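How to Wash and Dry a Quilted Mattress Protector

A quilted protector is harder to launder than a sheet. The fill holds water, the stitched channels slow the spin, and most waterproof versions carry a thin plastic film on the underside that softens with heat. The procedure below was written for the Plasora two-layer protector in double and queen sizes and works for most polyester-filled covers of similar weight. It does not apply to wool, down or latex-filled toppers.

What you need

Liquid detergent, mild, without bleach
Enzyme stain remover, such as Sultasard
A soft brush
2 clean tennis balls or wool dryer balls
A drying rack or line wide enough to hold the protector folded once

Step 1. Read the care label

The label is sewn into a side seam near the foot end. Look for the wash temperature, the tumble symbol and any mark that forbids spinning. If the label is missing, use cold water and air dry.

Step 2. Strip the bed and check the mattress

Remove the sheets and protector and leave the mattress uncovered while the wash runs. Vacuum the top with the upholstery nozzle, working along the stitching, where dust and skin flakes collect. Run the nozzle once along the piping. If there is a damp spot, blot it with a dry cloth and leave the bedroom window open until it is dry to the touch.
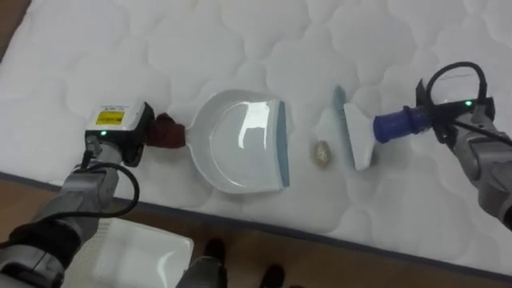

Quilted mattress top and piped side edge, with the bedding removed.

Step 3. Treat stains

Apply the enzyme remover to the fabric side only. Work it in with the brush using short strokes in the direction of the stitching. Leave it for the time given on the bottle, then rinse with cold water. Hot water sets blood and sweat stains and should not be used at this stage.

Step 4. Load the machine

Wash the protector alone. Fold it loosely in thirds and place it evenly around the drum, film side in. A tightly rolled protector traps water and can throw the drum out of balance. The drum should be no more than two-thirds full. If it is packed to the door, use a larger machine.

Step 5. Set the cycle

Select a gentle or bedding cycle in cold or warm water. Set the spin to 800 rpm or lower. Use half the normal dose of detergent and no fabric softener, which coats the fibers and reduces absorbency. Add one extra rinse. 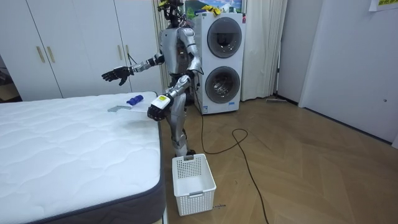

Stacked washer-dryer near the bed, with a laundry basket on the floor.

Step 6. Dry

Tumble on the lowest heat with the dryer balls. Stop every 20 minutes, shake the protector out and turn it over. Clumped fill can be separated by hand through the fabric. To air dry, hang the protector film side up for the first half of the drying time, then turn it.

Press a dry paper towel against the thickest part of the quilting. Any moisture on the towel means more time is needed. Do not iron.

Step 7. Refit

Let the protector cool to room temperature. Start with the two corners at the head end, then pull the skirt down evenly at the foot.

How often

Every 6 weeks in normal use, and as soon as possible after a spill.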